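# Chapter 6: Accelerators, Retarders, and the Claims Made for Them

Every bag of admixture comes with a promise on the back. This chapter asks you to read that promise slowly, with a pencil, and to check which words in it can be tested. "Improves workability" can't be, until someone says which mortar, at what temperature, and how long after mixing. "Reduces water demand" can be, although the sheet seldom tells you what the water demand was before.

We begin with set-control admixtures. They are the oldest family and the one with the most careless sales talk. A retarder delays the point at which a cement paste stiffens. An accelerator brings that point forward, or speeds the gain of strength after it, and these two effects are often sold as one. They are separate. A mix can set early and still be weak the next morning.
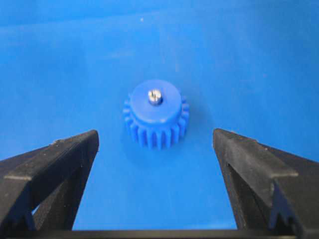

STANCOMBE, February. The test yard here keeps a shelf of returned products, and the shelf is a fair place to start. One of them, a powder retarder sold under the name Pedent, was sent back by a plastering firm after walls stayed soft through Saturday and into the week. The supplier blamed the sand. The firm blamed the powder. Zubaida Soomro, who ran the repeat mixes, blamed the scoop, which had been filled level by one worker and heaped by the next.

Her notes cover 224 mixes. In 23 of them the setting time fell outside the range printed on the sheet, and most of those 23 were overdosed. You may take this as a defense of the product. I would be slower to do so. If a small slip in dosing can ruin a wall, the width of the safe range is a property of the product, and it ought to be printed as plainly as the price.

## 6.1 What the sheet leaves out

Setting time is measured by pressing a needle into the paste at intervals until it no longer sinks past a fixed depth. The method is sound as far as it goes. It is also carried out in a room held at a steady temperature, on a paste with no lime, no sand, and no other additives. Your mortar will have all of these.

Consider two sheets for the same class of accelerator, Tundari and Slanina. Tundari gives one setting time and one dose. Slanina gives a curve, with doses along the bottom and times up the side. The curve looks more scientific, and students tend to trust it more. Look at the small print, though, and you find it was drawn through three points. A smooth line through three points is mostly the work of whoever drew it.

Cement itself is the other gap. Two cements of the same class can differ in sulfate and aluminate content, and a retarder that behaves well with one may act strangely with the other. Some will even cause a quick, false stiffening at high doses. No sheet can cover every cement on the market. A good one says which cement was used.
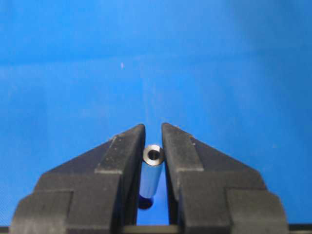
**Can a mortar that was given too much retarder be saved?**

Often it can, if it is kept damp and left alone until it sets, but its final strength should be tested before anyone builds on it.

## 6.2 Before you start the exercises

The exercises use batches of 2,000 grams of dry mix. Weigh the admixture; do not scoop it. Write down the room temperature at the start and end of each run, and record the results you don't like in the same ink as the others. Table 6.1 lists the reference mix without any admixture. Run it first, twice, and keep both results beside you when you read the supplier's figures.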